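FOR IMMEDIATE RELEASE
October 30, 2021

Stillard Student Robotics Club Takes On the Chemistry Bench, and You're Invited to Watch

STILLARD – I've been the faculty advisor of the Stillard Student Robotics Club for a while now, and I usually keep these announcements short. Not this time! Our students have spent the whole fall getting a robot arm to do lab chores, they've entered it in the Prollov Bench Challenge, and I would love for the whole town to come see what they've been up to before they leave for the finals.

Some background for anyone who hasn't run into Prollov before. It's a student contest for small robot arms working at a tabletop, and every year the organizers pick a new setting. One year it was a kitchen, another year a mail room. This year it's a chemistry bench, so teams have to handle tubes, racks, cups and bowls (all the stuff that rolls, tips or slides if you look at it wrong). Each team gets 3 rounds in front of the judges and can score up to 100 points. You lose points for dropped objects, for bumping the rack and for any human hand that reaches onto the table while the clock is running. That last one is hard on us. We are a very helpful bunch, and keeping our hands in our pockets has taken real practice.

Our team is called Sanik, a name the students voted on in the very first week and will not explain to me. They meet after school in the old prep room behind the science wing, and they do everything themselves: the programming, the practice schedule, the logbook, the arguing over the practice schedule. I mostly order parts and remind people to eat something.

Clear plastic has been the big headache this season. A camera has a tough time with anything see-through, and a chemistry bench is full of see-through things. The students went back and forth about lighting for weeks, tried a pile of different settings, and ended up logging around 200 practice runs between September and the middle of this month. I've read that logbook cover to cover, and it's a pretty great document – part engineering notes, part diary, with a long side discussion about whether a bowl has a front.

They've also been putting brightly colored liquid in the practice tubes, just a little at the bottom, which makes it much easier for people across the room to follow along. 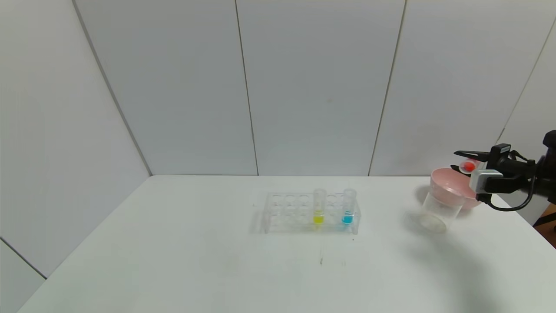
Team Sanik's gripper with a pink bowl, a small red ball and a clear cup, next to the tube rack.

The public demo will be held in the Ó Néill Hall lobby, with 2 sessions, one right after school lets out and one in the early evening for families coming from work. Each session includes a run of the team's bench routine, a look through the logbook and plenty of time for questions. Little kids are very welcome, and our students are good at explaining things to them (better than I am, to be fair). Admission is free, and you don't need to sign up ahead of time. Please leave drinks outside the lobby doors.

The club is open to any Stillard student, with no experience needed. We take new members all year, and we'll start planning our next project in April, so that's a nice time to jump in if fall sports or band have you tied up right now.

Reporters who would like to visit a practice or talk with the team can leave a message for the robotics club advisor at the Stillard main office. Let us know a day or so ahead, and we'll make sure the arm is up and running when you get there.

###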